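Notes pour l'exposé du 14 avril 2019, Skallau
Sujet : les contrôles routiers de nuit et la confiance du public
Durée prévue : vingt minutes, puis discussion

Ouverture (parler lentement, attendre que la salle soit assise)

Bonsoir à tous, et merci à Notburga Koller pour l'invitation. Je vous prie d'excuser mon accent, je travaille en français depuis six ans seulement. Si un mot n'est pas clair, levez la main et je le dirai autrement.

Je ne suis pas policier. J'ai travaillé comme greffier au tribunal de Sonska, et ensuite comme enquêteur pour le bureau des plaintes. Je parlerai donc surtout de ce qui arrive après le contrôle : le procès-verbal, la contestation, la plainte.

Première partie : ce que l'on conteste

Pendant l'année que j'ai étudiée, le bureau a ouvert 343 dossiers qui concernaient un contrôle routier. Je ne lirai pas les tableaux, ils sont dans la feuille distribuée à l'entrée.

Dire ceci : dans la majorité des dossiers, le conducteur ne conteste pas l'infraction elle-même. Il conteste la manière. On ne lui a pas expliqué pourquoi il était arrêté. On lui a parlé avec la lampe dans les yeux. On a gardé ses papiers longtemps sans rien dire.

Raconter le cas du livreur sur la route de Brutstead. Il est arrêté deux fois dans la même nuit, par deux équipes différentes qui ne se sont pas parlé. Il n'avait commis aucune faute. Sa plainte tient en une demi-page et elle est très polie. La réponse lui est parvenue sept mois plus tard. (Pause.)

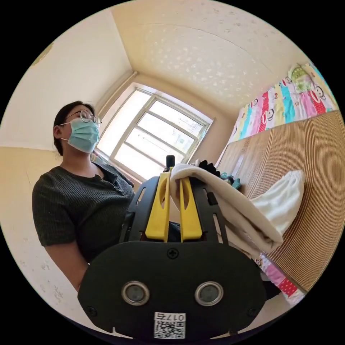

Deuxième partie : le procès-verbal

Rappeler d'abord que le procès-verbal est écrit à la fin du service, souvent entre quatre et cinq heures du matin. L'agent est fatigué. Il utilise des formules toutes faites. J'ai lu peut-être cent fois la phrase « le conducteur présentait un comportement inhabituel ». Que signifie inhabituel, si l'agent rencontre cette personne pour la première fois ?

Citer Alois Thaler, qui a formé les agents de Sonska pendant longtemps : « Écrivez ce que vous avez entendu, avec les mots de la personne. » Une phrase exacte du conducteur vaut davantage devant le juge que trois adjectifs.

Attention, ici Rupert Lehner va sans doute intervenir. Il pense que les modèles de rapport protègent l'agent. Lui donner raison sur un point : le modèle évite d'oublier l'heure et le lieu. Ne pas entrer dans la question des éthylotests, nous n'avons pas le temps.

Troisième partie : le coût d'une contestation

Un dossier simple, sans avocat, a coûté 2 000 couronnes à l'administration. Avec une audience, on arrive à 4 000. Je donne ces chiffres parce que l'on me les demande toujours, mais je préfère insister sur les délais. Un permis retenu pendant cinq mois, pour une personne qui habite loin de la gare, cela peut être la perte de l'emploi. 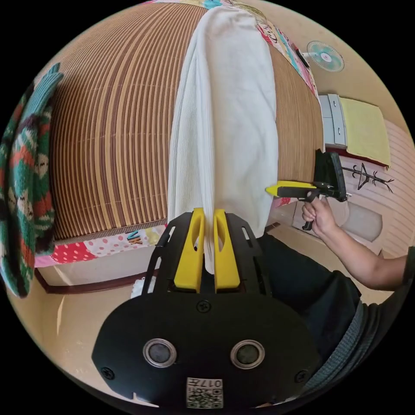

Comparer avec le district de Marti. Là-bas, un officier qui n'appartient pas à l'équipe relit les rapports de la nuit avant midi. S'il manque une information, il téléphone à l'agent le jour même. Yao-tsung Lau m'a expliqué que les agents étaient d'abord très opposés à cette relecture. Ils avaient l'impression d'être des élèves. Après le premier hiver, plusieurs d'entre eux ont demandé à la garder.

Préciser que je n'ai pas pu vérifier tous les dossiers de Marti. J'ai vu seulement ceux que l'on m'a permis de consulter.

Quatrième partie : propositions (si je suis en retard, garder la première et la troisième)

Un : dire le motif de l'arrêt dans la première phrase, avant de demander les papiers.

Deux : remettre au conducteur une petite carte avec le numéro de l'équipe et l'adresse du bureau des plaintes. Valeriano Tejada a préparé un modèle, j'en ai quelques exemplaires dans mon sac.

Trois : répondre à toute plainte écrite dans les trente jours, même si la réponse n'est pas encore définitive.

Questions probables

« Est-ce que la carte ne va pas augmenter les plaintes ? » Oui, probablement, au début. Le dire franchement.

« Et les caméras ? » Renvoyer à la séance du mois prochain.

Rendre le micro à Notburga avant neuf heures, la salle doit être fermée à neuf heures et quart.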